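How to Set Up a Bowl-and-Blocks Sorting Game

Most shape toys end up in one big bin within a week of being opened, and then they only ever get dumped out. A small set on a table gets much more use. You need one bowl, a handful of pieces in different colors and shapes, and a clear patch of table. Setup takes 15 minutes the first time and very little after that.

The pieces should be too big to swallow. If a child in the house is under 3, check every one of them against a choke tester first, and stay at the table while they play.

Step 1. Pick the table

A plain, light tabletop works best. Colors stand out on it and dropped pieces are easy to spot. Patterned tablecloths are hard on younger children, who lose a small yellow piece against a yellow flower and move on to something else. Wipe the top down and dry it before you start. Toys slide on a damp surface and small hands chase them over the side.

Step 2. Choose the pieces

Go through the bin and pull out a mix. Take cubes in several colors, then add shapes that are clearly something else: a star, a ball, a figure. Two greens that are close but not the same are worth having, because they give older children something to argue over. Leave out anything cracked, sticky, or missing a part.

Don't use everything. My own bin came from three sources (a Drakos starter tub, leftovers from a Cisari set, and a bag from a yard sale) and I once put the whole lot out. It was a mess in under a minute.

Step 3. Set the bowl to one side

Put the bowl at the left end of the group, or at the right for a left-handed child if that seems easier. A see-through bowl is good because the child can check what's inside from any angle. Start with a piece or two already in it, to show what the bowl is for. I used the green bowl with the yellow star in it and kept the cubes close by.
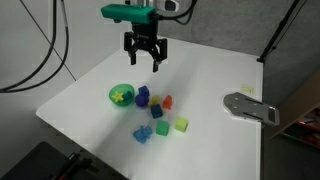 Step 4. Call out one thing at a time

Begin with color. "Find something blue" is enough. Let the child put it in the bowl, name it together, and take it out again. When that gets easy, move to shape, and then to both at once: the green cube, the purple ball.

Keep the turns short. Five or six is plenty for a three-year-old. If they start building, let them build — you can come back to the bowl later.

Step 5. Swap the piece in the bowl

Change what's in the bowl between rounds and move a few of the others while the child looks away. Then ask what's different. Small changes are harder than you'd think, so begin with an obvious one, like trading a yellow piece for a blue one. Stacking counts too. With the gear sitting on top of the green base, you can ask for "the one on top" and "the one underneath," which gets position words into the game.

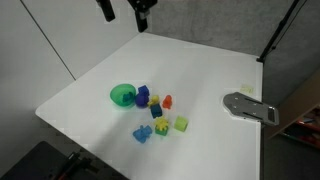

Step 6. Put it away the same way every time

Have the child load the bowl by color, calling each one as it goes in. Then tip the bowl into a lidded box and put the bowl in last. Wash plastic pieces in warm soapy water every week or two and air-dry them on a towel.

If you want a harder version, scatter the cubes and set other shapes in between them, so the child has to look past near matches.

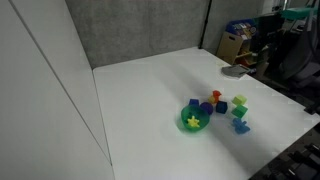 By Rajeshwari Lobo
Posted 2019-06-09 in Table Games

A few notes from people who have tried it.

A paper plate works if you have no bowl, but round pieces roll off it. A muffin tin is better for sorting into groups, one color to a cup.

For two children, give each a color and let them take turns. Races end in grabbing, at least in my house.

If a piece goes missing, leave the gap. A set that is one cube short still works fine, and the cube is usually under the couch.

Next in this section: Threading Without Beads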